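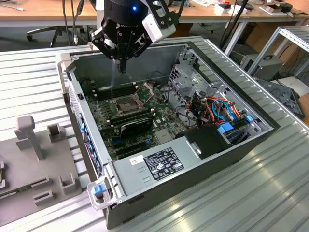 Démonter un PC à la main me prend un quart d'heure, café compris. J'ai donc passé l'hiver à faire en sorte qu'un bras robotisé le fasse en beaucoup plus longtemps. Le projet s'appelle Warkix, et il occupe le fond de l'atelier partagé de Clernasell depuis décembre. La première étape consistait à viser correctement le socket du processeur, vide, levier relevé, avec deux doigts fins qui descendent juste au-dessus. Dit comme ça, c'est une affaire de trois coordonnées. Dans mon carnet, c'est une affaire de 289 essais, dont je préfère ne pas publier la vidéo complète.

Le gros du travail, c'est le repérage. La tour est couchée sur la table en aluminium, et les rainures du plateau ont la délicatesse d'être régulières, contrairement à mon étalonnage. Au début, je repartais de zéro chaque soir : un point sur le bord du châssis, un autre sur la carte mère, puis un décalage au pif que j'appelais « correction fine » dans le code. J'ai fini par imprimer un support gris avec un poteau en T et trois berceaux en U, posé à gauche du boîtier. La troisième version. Les deux premières servent de sous-verres.

## Les câbles, ce sujet

Je pensais que le socket serait la partie pénible. C'était compter sans la nappe de fils côté cage à disques, qui n'a jamais la même forme deux fois de suite. Magalhães (mon script de planification, baptisé un soir d'optimisme) contourne donc toute la moitié droite du boîtier, comme on contourne un voisin bavard. Il fait 2330 lignes, et presque 182 d'entre elles méritent d'exister.

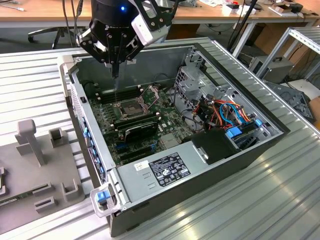

Pourquoi ne pas descendre plus vite ? Parce qu'à 20 millimètres par seconde, j'ai le temps d'atteindre l'arrêt d'urgence, et qu'au-delà je ne fais plus que commenter l'accident.

Reste le levier du socket. Le pousser, d'accord ; le crocheter proprement sous son ergot, c'est une autre histoire, et je change de bouts de doigts à chaque nouvelle théorie. La prochaine version, Brutatley, sera plus courte et un peu plus souple. Elle est en cours d'impression, la première couche se décolle déjà dans un coin, et je fais semblant de ne rien voir.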